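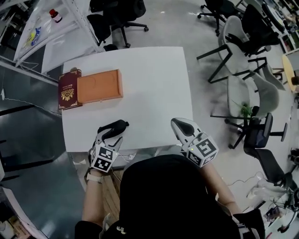
Notes on the Chin desk-packing set, kept by Kam-wah Au. Last edited June 20, 2024.

## What it is

Short written records of people putting small things into boxes at a table, then taking them out again. Passports, lids, papers, the odd bottle. There are 300 records in this release. The earlier Alemberg notes promised 3,000, and I have seen no sign that the rest were ever written up.

## What a record holds

| Field | Meaning | My view |
|---|---|---|
| `item` | the thing handled | fine |
| `container` | box, bag or tray | often blank |
| `start_place` | where the item lay first | "left" and "far left" get mixed up |
| `tidy` | yes or no | treat with care |

`tidy` worries me most. Rizal Entili wrote the rule for it: a table is tidy when everything left on it is "lined up or put away". A passport lying flat beside a closed box would pass, I suppose. But is it put away? Two of us marked the same 88 records and fell out over the passports nearly every time. Rizal still thinks the rule is clear.

## Items

- **Passport.** Dark red cover, gold emblem. Please don't record names or numbers from inside it.
- **Box with lid.** Orange-tan, and written down as "orange", "tan" or "brown" depending on who was typing. I have left these as they were.
- **Bottle.** Small, brown, red cap. If it stays on the shelf, it should not be listed at all, yet it sometimes is.

Chairs, plants and shelves are outside the set. An older draft had a `room` field and I took it out, as it told us nothing about packing.

## Known problems

1. The word "packed" covers both an item inside a box and an item under one.
2. 4 records have no item. I can't see what use they are.
3. The Cirnik version renames `container` to `holder` without saying so.

## Use

Good enough for practising with word lists and simple sorting rules. I would not use it to claim anything about how people tidy at home, whatever the Tritetti summary says. A second pass over `tidy` is planned for August. Send corrections with the record number and the old wording.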